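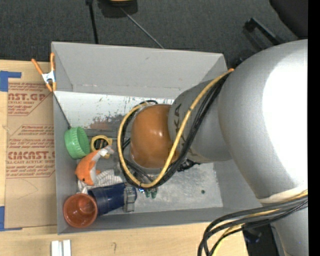
Wednesday, October 12, 2022

Feet hurt. Home at twenty past six, ate cold rice standing at the counter, and I want to get this down before I talk myself into a nicer version of it.

Second day on the Novano station. They moved me off the returns line on Monday, and I am now what the sheet calls a cell attendant. Same pay. The sheet does not mention the pay, so I asked, and the lead said "it's a lateral," and went to find somebody else to tell.

The job is a gray bin and an arm. The stuff that comes back to Trakby in torn packages, or in no package at all, goes in the bin, and the arm reaches in and is supposed to take one thing at a time and put it on the tray. Then Ondarus decides what the thing is and where it goes. I used to do all of that. I picked it up and knew what it was and dropped it in the right tote, and that was one motion. Now it is three steps, with me standing next to them.

This morning's load had the orange and white dolphin in it. I like the dolphin. It has a white tag by the tail and it always ends up folded over with its nose down. Also a green cup, a blue cup, one of the reddish-brown ones, the yellow and black thing I keep calling a tape measure, a striped cloth all bunched up. Cups and a toy and a rag. A four-year-old could empty that bin and would enjoy it.

The arm does not enjoy it. It goes down very slowly with all its cables hanging off it, the fat yellow one looping around the wrist and the black ones following, and every time I think it will drag a cable through the load and take a cup with it. Twice today it did nothing at all. It came down, stopped over the metal, thought about it, and went back up. The screen said NO VALID PICK with six things lying there. Then I am supposed to "refresh the presentation," which means I reach in and push the stuff around with my hand.

So I asked the Novano man how many times I was allowed to refresh it before it counted as me doing the work. He laughed. I hadn't meant it as a joke. He's nice enough. He brought us donuts on Monday, and he does look at your face when you talk to him, which is more than I can say for the last ones who came through with tablets. But he goes back to his hotel and his next site, and I stay with the bin.

What bothers me is the number. At the kickoff in June they had a slide that said 400 an hour. I remember it well since the woman next to me wrote it on her hand. On the old line a good person did 301 on a good day (mine, in the spring, I still have the printout), and that was an hour of real work with everything you can imagine coming down at you. Shoes, shower heads, a waffle iron with waffle in it. So 400 sounded like a threat and a promise at once, depending on where you were sitting. I have now had the station for two days and I have not seen a number anywhere. The screen that used to show our rates shows a green circle that says HEALTHY. I asked the lead what healthy was in items and she said they weren't tracking it that way during ramp-up.

They tracked it that way for us during ramp-up. I had my first rate talk nine days after I started. I was told to "find my rhythm."

I should be fair. I said I would be when I bought this notebook. My shoulder is better. The twisting and the lifting off the low conveyor was wrecking it, and last night I slept on my left side for the first time in months. If they had said, we are putting this in so that your shoulder lasts till you're sixty, I would have carried the thing in from the truck myself. But that slide was the last one, it was up for maybe five seconds, and it had a stock photo of a woman stretching.

And it is quiet over there. The arm makes a sort of hum and a click. On the line I had people on both sides and we talked all day, mostly garbage, who was selling a car, whose kid bit whose kid. At the cell I'm by myself with my back to them. At lunch I noticed I'd hardly said a word since I clocked in except to the Novano man and, I'm sorry to say, to the dolphin.

The station itself looks like somebody's garage, which I trust more than anything else about it. A spring clamp with orange handles on the corner of the bin. A big sheet of acrylic lying on the table with the brown paper still on it, CAST in red letters, blue tape at the corners. Somebody has done a little squiggle on the wood that looks like pencil. On the poster in the break room the same machine is in a white room with nothing near it. I asked what the acrylic was for and the answer was "guarding, phase two." I looked at the sheet and I looked at the arm and I stood a bit farther back for the rest of the morning.

The bottom of the bin is all scuffed, by the way. There's a worn patch on the slope, dark gray and kind of rust colored. I don't know if that came with it or if it's from the arm. I asked that too. I ask too many questions, it will be on my review.

After lunch we had the standing meeting. Somebody from the office read out that the plan is still two more stations by spring and that "no role is going away." I wrote that down on my glove so I'd have the exact words. A role is not a person. There were eleven of us on the returns line when I came and there are seven now, and no role went away then either. People left and the chairs got stacked. One of the younger guys asked if seven people would still be needed when there were three arms, and he got told it was a great question. Then the forklift backed up and beeped through the answer, and when it quit we were on to parking.

He came by my station after and watched it for a while. It was having a good spell and he got quite excited when it went for the cloth. He wants to learn it, he's asked to do the Ondarus course, and I told him he should. I meant it. If somebody has to get paid to babysit the thing, it should be somebody who thinks it's neat. He asked if I was going to do the course too. It's two evenings a week over at the Qin building, unpaid, which makes it a forty minute drive each way on my own gas to learn how to fix what they put in my spot. I said I'd think about it. I will think about it. I've been thinking about it since four o'clock, and mostly I think: pay me for the evenings.

One more thing and then bed. Near the end of the shift the Novano man told me they want more than 1000 tries logged before they'll call the cell "accepted," and that my refreshes go down in the log as well, every one, with a reason code. So there is a list of all the times a hand had to go in. I asked who gets to see the list. He said Novano does, and he supposed Trakby could have it if they asked.

I'm going to keep my own. Little pencil marks on the back of my badge card, one for each time I put my hand in. I started too late today to have a fair count, so it begins tomorrow at clock-in. If it comes out that I hardly have to touch the stuff, then fine, I'll write that here and I'll eat a donut over it. I don't expect to.

Need to buy: rice, the good insoles, pencil (mine is a stub). Call the dentist back. Ask the lead again about the pay, in writing this time, and keep a copy.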